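Reliability Technician, Two-Arm Test Cells (fixed term, full time)
Biken Robotics, Bastitz site
Reference 578

Biken builds and runs small tabletop cells in which two arms handle household objects: pads, trays, cushions, cloths, small boxes. The cells run unattended for part of each day. We are hiring one technician to take over fault analysis and repair on the Bastitz cells after a series of joint failures that the present team has not been able to close out.

Background to the position

In February, Cell 40 dropped an arm during a reach across the workspace. The elbow servo lost torque with the arm extended, the upper link fell, and the gripper hit the floor panel. The controller did not log a fault. It continued to report the last good position for that joint and the second arm kept moving on its planned path. The cell was stopped by hand.

The same fault has since been recorded on two other cells. Inspection found cracked insulation on the arm cable near the elbow in one case and a partly seated connector at the base board in another. In the third case no physical cause was found. The open report (Woter log, entry 609) lists supply voltage drop, cable fatigue and a firmware timeout as candidates. None has been ruled out.

Until the report is closed, all cells run at reduced speed and no one reaches into an enclosure with the motor supply on.

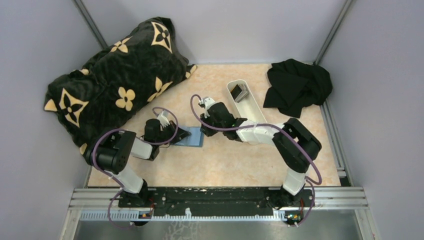

Photo: Biken, Bastitz test floor

Each arm has its own cable, run from the base up past the elbow to the gripper, with enough slack to form a loop. The loop is under suspicion. It flexes on every reach and can catch on soft items in the workspace. The technician will be expected to propose a different routing and show by test that it is better.

Duties

Reproduce the loss-of-torque fault on a bench arm and record joint current, supply voltage and bus traffic while it happens.
Inspect arms, cables and base boards on a fixed schedule and replace worn parts.
Write and test a watchdog that cuts motor power to both arms when either one stops reporting.
Specify a mechanical stop or brake for the elbow so that an unpowered arm does not fall freely.
Keep the Woter log current. Entries are due before the end of the shift in which the fault occurred.
Take part in the Friday fault review with the software group at Lill.

Required

Completed training in mechatronics, electronics or a related trade, or equivalent shop experience.
Practical knowledge of serial-bus servos, crimping, soldering and strain relief.
Able to use an oscilloscope and a current probe without supervision.
Able to read and make small changes to Python code.
Clear written English. Most of the work is passed on through reports.

Useful but not required

Experience with lockout procedures or machine risk assessment.
Experience with cable life testing.
Simple CAD for brackets and cable guides.

Conditions

Contract for 18 months, 40 hours per week, day shift with one late shift per week. Work is on site at Bastitz, Hall 79. Travel to Lill is occasional and paid. Parts of the job involve standing and bending over low benches. Safety glasses are issued and must be worn on the test floor.

How to apply

Send a resume and a description, no longer than one page, of an intermittent fault you have traced. State what you measured, what you ruled out and what the fix was. If the fault was never found, say so; such cases are accepted.

Applications go through the Biken jobs page under reference 578. Interviews include a two-hour practical task on a bench arm with a known wiring fault. Applications without the one-page description will be returned.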